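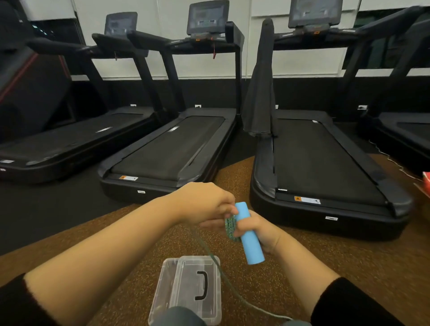 Bjarke Kárason
Rédacteur technique, rubrique Réseaux à la maison

Installer une antenne 4G extérieure quand la ligne fixe est trop lente

Mis à jour le dimanche 25 août 2019

Ma maison se trouve au bout d'un chemin, du côté de Stoklow, et la ligne de cuivre qui y arrive est très longue. Le soir, une page de banque pouvait mettre une minute entière à s'ouvrir. J'ai demandé un devis pour faire venir une autre ligne depuis la route : 4 000 euros, tranchée comprise. J'ai remercié poliment et j'ai commencé à lire sur la 4G fixe.

Le tutoriel qui suit décrit la méthode que j'ai employée chez moi en juillet, puis une deuxième fois chez mon voisin Toshio Kawaguchi. Le français n'est pas ma première langue, je préfère donc écrire des phrases simples. Si un terme vous semble mal choisi, écrivez-moi et je le corrigerai.

Ce qu'il faut avoir

Un routeur 4G avec deux prises d'antenne externes. Le mien est un Wamari, acheté d'occasion. Les prises sont presque toujours de type SMA femelle, mais certains modèles ont des prises TS-9, beaucoup plus petites et assez fragiles. Regardez au dos de l'appareil avant de commander les câbles.

Une antenne directionnelle à deux sorties. J'ai pris une Jiang, en forme de panneau. Il existe aussi des antennes omnidirectionnelles, plus faciles à poser, mais leur gain est faible et elles ramassent les signaux de tous les côtés. À la campagne, avec un seul relais utile, le panneau est en général le meilleur choix.

Deux câbles coaxiaux de même longueur, à faible perte. Prenez la longueur la plus courte possible. Un câble trop long mange tout le bénéfice de l'antenne, surtout sur les fréquences hautes.

Une carte SIM avec un forfait prévu pour cet usage. Chez Tralanley, mon opérateur, il y a un forfait maison et un forfait mobile, et la carte du second est refusée dans un routeur. Lisez les conditions jusqu'à la fin, y compris la ligne qui parle du débit réduit après un certain volume.

Une équerre ou un mât, des colliers pour l'extérieur, du ruban auto-vulcanisant, une clé plate, un niveau, une boussole (celle du téléphone suffit).

Étape 1 : mesurer avant d'acheter

Empruntez un téléphone avec une carte du même opérateur. Désactivez le Wi-Fi et faites le tour de la maison, dehors, en vous arrêtant devant chaque façade. À chaque arrêt, attendez que les valeurs se stabilisent et notez-les sur une feuille. Il y a deux valeurs importantes.

Le RSRP indique la force du signal. Il s'exprime en dBm et il est négatif : -85 est bon, -100 est moyen, -115 est mauvais.

Le SINR indique la qualité du signal par rapport au bruit. Plus il est élevé, mieux c'est. En dessous de zéro, la connexion sera instable même si le téléphone affiche toutes ses barres.

Les barres, justement, ne servent pas à grand-chose ici. Chaque fabricant les dessine à sa manière. Il existe des applications gratuites qui affichent le RSRP et le SINR, et sur beaucoup de téléphones Android on trouve au moins le premier dans les paramètres, à la page « État de la carte SIM ».

Si vous ne captez rien du tout sur les quatre façades, montez à l'étage et ouvrez une fenêtre. Si toujours rien, essayez un autre opérateur. Une antenne améliore un signal faible, elle ne peut pas en fabriquer un.

Étape 2 : trouver le relais

Les cartes publiques des antennes donnent la position de chaque support et les fréquences utilisées par chaque opérateur. Cherchez votre maison, puis les supports de votre opérateur autour d'elle. Le mien est à 2 708 mètres, derrière une petite colline, et j'avais cru pendant des années que c'était celui du château d'eau, de l'autre côté.

Notez l'azimut, c'est-à-dire l'angle par rapport au nord. Vérifiez aussi le relief si le site propose un profil d'altitude. Une colline entre vous et le relais ne condamne pas le projet, mais elle gêne davantage la bande des 2600 MHz que celle des 800 MHz. Des arbres aussi, et ils gênent plus en été, avec les feuilles.

Étape 3 : faire un essai sans rien percer

C'est l'étape que l'on veut sauter, et je vous demande de ne pas la sauter. Branchez les deux câbles sur l'antenne et sur le routeur, à la main, sans forcer. Posez l'antenne sur une chaise de jardin ou attachez-la à un manche à balai, tournée vers le relais. Allumez ensuite le routeur et connectez votre ordinateur à son Wi-Fi.

Dans l'interface du Wamari, les valeurs se trouvent dans le menu Réseau, puis État du signal. Il faut aussi dire au routeur d'utiliser les antennes externes : par défaut il est réglé sur « automatique », et chez moi ce réglage choisissait les antennes internes une fois sur deux. Mettez « externe » et redémarrez.

Tournez l'antenne lentement, puis attendez trente secondes. L'affichage est en retard sur la réalité. Si vous bougez sans arrêt, vous lisez toujours la valeur de la position précédente. Notez le RSRP, le SINR et la bande utilisée pour chaque direction. Faites ensuite 3 tests de débit pour la meilleure position, un le matin, un l'après-midi et un vers vingt heures, quand tout le monde regarde des films.

Chez Toshio, la meilleure direction n'était pas celle de la carte. Le signal arrivait mieux par réflexion sur le grand hangar d'en face. Nous avons vérifié plusieurs fois parce que je ne voulais pas le croire.

Étape 4 : fixer l'antenne

Choisissez un jour sec et sans vent. Si la position retenue demande de monter sur le toit, faites appel à un antenniste. Pour un pignon accessible avec une échelle bien calée, une deuxième personne doit rester en bas. Ne travaillez jamais près d'une ligne électrique aérienne.

Fixez d'abord l'équerre, contrôlez qu'elle est verticale, puis montez l'antenne sans serrer complètement. La Jiang porte une flèche au dos, qui doit pointer vers le haut. Ses deux sorties sont déjà croisées à 45 degrés à l'intérieur du boîtier, il n'est donc pas nécessaire d'incliner le panneau. Avec deux antennes séparées, vous devez faire ce croisement vous-même.

Vissez les connecteurs à la main, puis un quart de tour à la clé, pas plus. Enroulez le ruban auto-vulcanisant en l'étirant, en commençant par le bas, de sorte que chaque tour recouvre le précédent comme les tuiles d'un toit. L'eau dans un connecteur est la panne la plus fréquente, et elle se voit seulement après quelques mois.

Laissez une boucle vers le bas juste avant l'entrée dans le mur. La pluie coule le long du câble et tombe au point le plus bas de la boucle. Percez le trou légèrement en pente vers l'extérieur et bouchez-le au mastic une fois les câbles passés. Ne pliez pas les câbles à angle droit.

Pour la mise à la terre du mât, les règles dépendent de l'endroit et de la hauteur. Je ne suis pas électricien et je ne donne pas de conseil sur ce point. Demandez à quelqu'un du métier. Si vous êtes locataire ou en secteur protégé, demandez aussi l'autorisation avant de poser quoi que ce soit en façade.

Étape 5 : le réglage fin

Une personne regarde l'écran, l'autre tient l'antenne. Tournez de quelques degrés, attendez, notez. Quand le SINR commence à baisser des deux côtés, revenez au milieu et serrez. Je donne la priorité au SINR : entre deux positions, celle qui a un peu moins de force et un peu plus de qualité est presque toujours plus rapide.

Ensuite, regardez la bande. Le routeur préfère souvent les 800 MHz parce que le signal y est plus fort, alors que cette bande est étroite et chargée le soir. Dans le menu avancé, on peut obliger le routeur à utiliser les 1800 ou les 2600 MHz. Essayez chaque bande pendant une journée complète. Si la connexion tombe, remettez le mode automatique.

Les erreurs que j'ai faites

J'ai acheté d'abord des câbles de dix mètres « pour être tranquille ». J'ai perdu presque tout le gain. Avec cinq mètres, et le routeur déplacé dans le couloir de l'étage, le résultat était bien meilleur.

J'ai monté le routeur derrière un radiateur en fonte. Le signal 4G était bon, mais le Wi-Fi n'arrivait pas dans la cuisine. Ce sont deux problèmes différents, et il faut les traiter séparément. Branchez un ordinateur par câble Ethernet pour savoir lequel des deux vous avez.

J'ai résilié la ligne fixe trop tôt. Gardez-la encore 2 mois, le temps de voir comment le relais se comporte pendant les vacances, quand les maisons voisines se remplissent.

Si le débit reste bas

Vérifiez que les deux câbles sont bien branchés. Avec un seul, la connexion fonctionne, mais elle est plus lente, et l'interface ne donne aucun avertissement. Débranchez-les l'un après l'autre, routeur éteint, et comparez après chaque redémarrage.

Regardez aussi votre consommation du mois sur le site de l'opérateur. Toshio a cherché une panne pendant trois jours alors que son forfait était simplement passé en débit réduit.

Si les valeurs sont bonnes et que seules les soirées sont lentes, le relais est saturé. L'antenne n'y peut rien. Essayez une autre bande, ou un deuxième relais s'il y en a un à portée, et programmez les grosses mises à jour pendant la nuit.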